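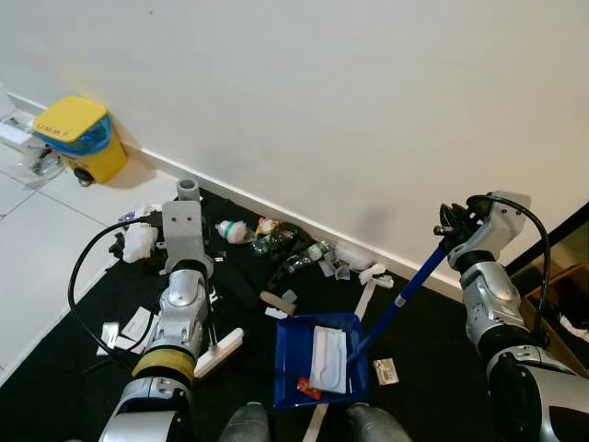 Figure 2. Plastic bottles and other litter on a black floor mat, with a small yellow waste bin on the wall.

Home | Articles | Issues | About

9 May 2018 — By the Lonville Music Archive
Reading time: 3 min

3.2 Sources for the Tollent part-books

The chamber works survive in two sets of manuscript parts, referred to below as Rocha and Mato after the collections that hold them. Neither set is complete. Rocha lacks the viola part for the slow movement, and Mato has no title pages. Both were copied in Lonville for the Tollent subscription concerts, and the paper carries the same watermark throughout.

We collated the parts measure by measure and entered about 1000 variant readings. Most concern articulation. Slurs in Rocha tend to begin on the first note of a group, while those in Mato often start one note later — a habit of the copyist that continues across all the quartets. Dynamics agree more closely, except in the finales, where Mato gives hairpins and Rocha gives written instructions.

Pitch variants were treated separately. Where the two sets differ and the harmony permits either reading, we retain Rocha in the main text and report Mato in the notes. Accidentals missing from both sets are added in brackets. Rehearsal markings in blue pencil belong to a later layer and were excluded from the collation.

The order of movements remains uncertain in the second quartet. Rocha places the minuet before the adagio, and the catchwords support that order, but the page numbers in Mato reverse it. The edition follows the catchwords.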